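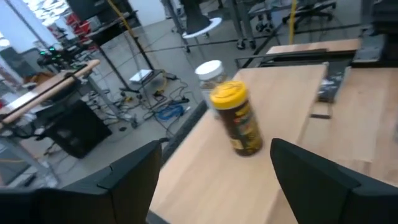
Which lenses are covered by the Zuno Lens Correction Profiles?

The set covers the Findon fixed-focal-length lenses and the Findon wide zoom, in the mounts listed under Coverage. Third-party adapters and teleconverters are not supported.

Zuno Lens Correction Profiles
README for release 2

Purpose

This package contains measured correction data for distortion, vignetting and lateral chromatic aberration. The data is intended for use in raw conversion software that reads plain-text profile tables. It is published by the Zuno project, hosted at the MacAulay Imaging Laboratory, and replaces release 1 in full. Users should remove the earlier files before installing this release. If both are present, most converters will load whichever profile they find first and will not issue a warning.

Contents

profiles/ contains one table per lens, focal length and aperture.
targets/ contains the printable chart used for distortion measurement.
docs/ contains the measurement protocol and the change log.
LICENSE.txt sets out the terms of use.

Coverage

The release contains 200 profiles for 12 lenses. Each lens was measured at its widest aperture and at full stops down to f/11. The wide zoom was measured at both ends of its range and at intermediate settings marked on the barrel. Values between measured settings are left to the converter, which should interpolate linearly. Spline interpolation has been seen to overshoot near the wide end of the zoom and is not recommended.

Only full-frame coverage is provided. Profiles may be applied to files from smaller sensors if the crop factor is entered correctly in the converter, but the vignetting values were not checked in that configuration.

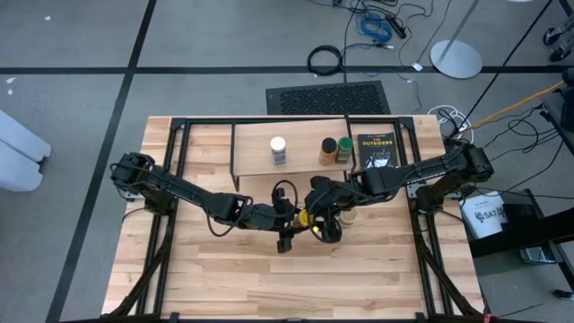 Focus distance is recorded in each table header. Distortion in the wide zoom changes noticeably at close range, and the profiles should not be used for copy work or other subjects nearer than the minimum distance stated in the header. A separate close-range set is planned but has no release date.

Measurement protocol

Distortion was measured from a flat chart mounted on a rigid board, with the camera aligned by mirror. For each setting, 20 exposures were made and the median result was kept. Exposures showing any shift in alignment were discarded and repeated.

Vignetting was measured with an opal diffuser placed against the front of the lens and lit by a regulated source. The diffuser was rotated between exposures so that unevenness in the material would average out. No filter or hood was attached during these measurements. Users who work with a thick polarizing filter on the wide zoom should expect darker corners than the profile predicts.

Lateral chromatic aberration was calculated from the same exposures as distortion. The red and blue channels are expressed relative to green. Longitudinal chromatic aberration is outside the scope of this package.

Two samples of each lens were measured where they could be obtained. Where the samples differed, the table holds the mean, and the header carries the field SAMPLE_SPREAD. Lenses for which only one sample was available have this field set to NONE.

Installation

Copy the profiles folder to the directory your converter uses for user profiles, then restart the program. The lens name in the image metadata must match the name in the table header exactly, including spaces. Some older camera bodies shorten the name. In that case, select the profile by hand or edit the alias line at the top of the table.
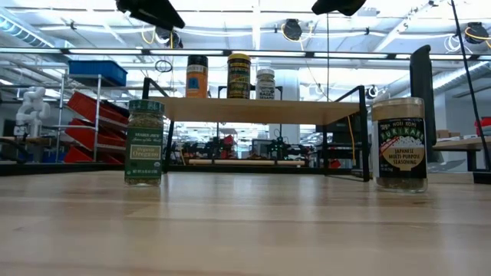 Vovesham, 11/05/2025

Notice of correction. The vignetting tables for the Findon wide zoom at f/5.6 were issued in October with the columns for image height and relative illumination reversed. The effect was a bright ring near the edge of the picture. The tables in this release have been rebuilt from the original measurements. Images already exported with the faulty tables must be processed again, as the error cannot be removed afterward. No other lens was affected.

Known limitations

Decentered lenses cannot be corrected with these profiles, which assume symmetry about the image center. Corner sharpness is not modified. Cameras that apply corrections before writing the raw file will produce doubled corrections unless the in-camera setting is turned off.

License and attribution

The profiles may be used, copied and redistributed without charge, including in commercial software, provided that LICENSE.txt is kept with the files. Modified tables must be given a new version field and must not carry the Zuno name. Published work that relies on the measurements should cite the package title and release number.

Reporting problems

Reports should state the lens, mount, aperture, focus distance and converter version, and should include one unprocessed raw file. Reports without a raw file will be logged but cannot be investigated.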